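Quick update from the Savholm workshop

Sorry this one is short, we are flat out before the August shutdown.

The Kistthorpe chapel job is finally moving. Listed building, 1141 panes across the two long walls, most of them old cylinder glass and staying put. Frames are another matter. Bottom rails gone soft on the weather side, sills worse. We are splicing in new timber where we can and making up full sashes where we can't. Consent came through last month after 4 rounds of drawings - the glazing bar profile was the sticking point, as usual. They wanted it slimmer than we drew it. Fair enough.

Meanwhile Hassanpour have put their prices up on brass pulleys and sash cord. Orders already confirmed stay at the old rate. Anything new, please ask for a fresh quote before you tell your cleint a number.

Bondo Street is next. Terrace of four houses, one owner, all fronts to be done in matching sliding sash. Paint is a soft grey, not white, samples in the office if you want a look. Scaffold goes up first at the corner house.
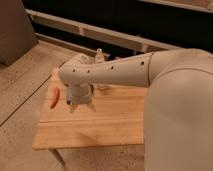

Lead times then. Box sashes nine weeks, casements seven, doors ask us. Draft-proofing on its own can be sooner, two people and a van, most houses done in a day or so. Minimum order for drafproofing is still 900 before tax.

Phones are on from 8 in the morning. Email is better - send a photo of the window and the rough width, inside and out.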